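# How to paint a backcloth for a small stage

I learned this work at the Pirzada theater, and the steps are the same for a school hall. You need one cloth, flat paint, and patience.

1. Lay the cloth on a clean floor and staple the edges to a wood frame. Pull it tight, but do not stretch the corners first.
2. Mix starch with warm water and brush it over the whole cloth. Wait until the next day.
3. Draw your picture on paper with a grid of squares, then make the same grid on the cloth with charcoal.
4. Paint the sky first, from top to bottom, and keep the brush wet. Small details come last -- the audience cannot see them well from row 17.

When the paint is dry, take out the staples and tie the cloth to the pipe. Ask a second person to hold the other end.
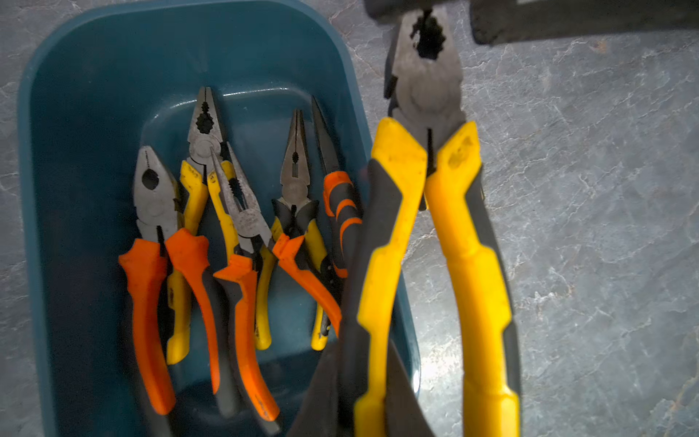
*Pliers in a blue tray.*

For our March show in Jarkstead I used almost 2000 staples, and it was too many. Leave a hand's width between them. If the cloth has folds after hanging, spray the back lightly with water and let it hang for one night.

Usman Baloch, 22 November 2019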